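Renaming a company after a merger: keep the old name on invoices?

mkaragiannis
We run a small packaging supply firm, Cleltholm, and we merged with Yatsenko in August. The new name is Ziltell. We have 826 customer accounts and most of them only know us by the old name.
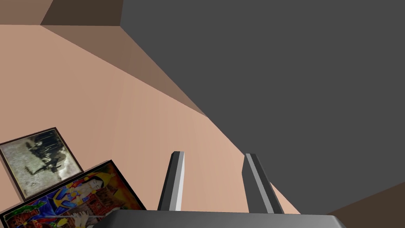
How long should the old name stay on invoices?
Until every account has paid at least one bill that shows both names. For us that would be two billing cycles.

tallyroom
Two cycles is short. We did "formerly" for 26 months and still got checks made out to the old name.

wquintana
I disagree. If you leave it that long, people never learn the new one. We gave it 4 months, then dropped it everywhere except the bank account.

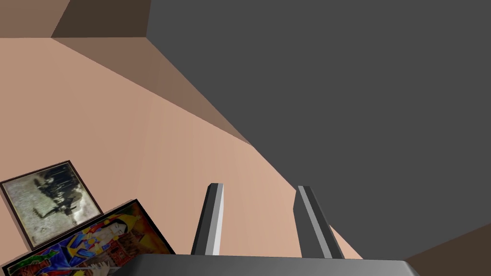

Branding & Naming > Name changes

mkaragiannis
Mods moved this, fine. The bank part is what worries me. Ours wants 3 forms before it will take checks in either name.

tallyroom
Do the forms first. Signs and email footers can wait.

wquintana
Agree on that. I would still change the footers the same day, though. It costs nothing and customers read them more than you think.

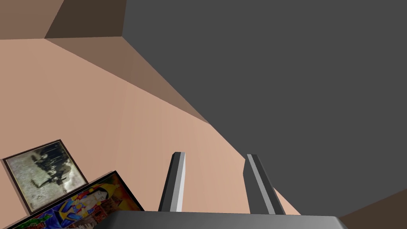 Brodidine: we kept the old web address and pointed it at the new site. Had very few calls about it. I'd renew that address for as long as you're in business.

mkaragiannis
Already renewed. Forms go in tomorrow morning.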